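Putting up wallpaper panels in a small nook

Quick write up, did this over two evenings in January and people keep asking. Works for a closet office, laundry corner, any three-sided spot.

What you need
Printed panels (mine were Castillo, the 300 cm drop)
Paste. I used Bondeck ready mixed, one tub
Smoothing brush, sharp knife, lots of blades
Level, pencil, sponge
200 grit paper

1. Prep the walls
Fill holes, let it dry, sand, wipe. Shiny paint needs a proper scuff or the paste slides. Primer if it's bare drywall. Don't skip it, I did once and half the wall came off with the paper.

2. Start at the back
Back wall first, then the sides. Draw a plumb line, don't trust the corner. My wall was 110 cm wide so one panel plus a strip.

3. Paste and hang
Paste the wall, not the paper (check your label, some are the other way). Top first, leave a couple inches spare, brush down from the middle out. Bubbles go to the edges. Small ones mostly dry flat so leave them alone.

4. Corners
Wrap a half inch round, cut, overlap the next one on top. Big flowers are forgiving here, stripes are not. Wipe paste off the front right away, it dries shinny.

5. Rails and hooks
Wait a full day before you drill. Tape over the spot first so the paper doesnt tear. A hook bar up high at the back and a wire basket on the side keeps stuff off the pattern.
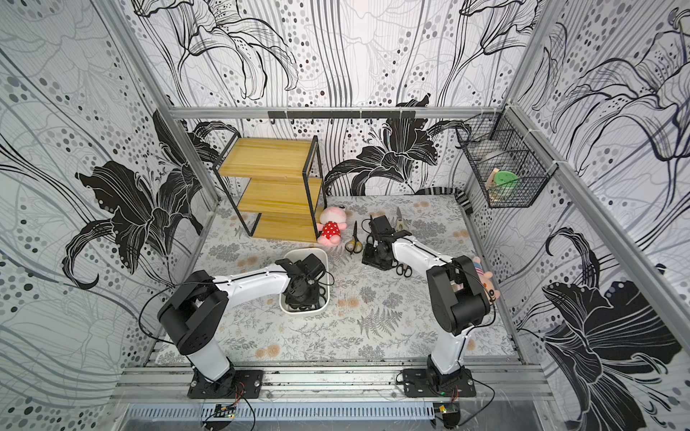
6. Trim and clean up
New blade for every long cut. Really. Hold a wide scraper against the edge and cut along it. Damp sponge, then dry cloth.

Cost
Stanimport had the panels cheapest when I looked, Grirka had the better brush. Keep the offcuts for patching.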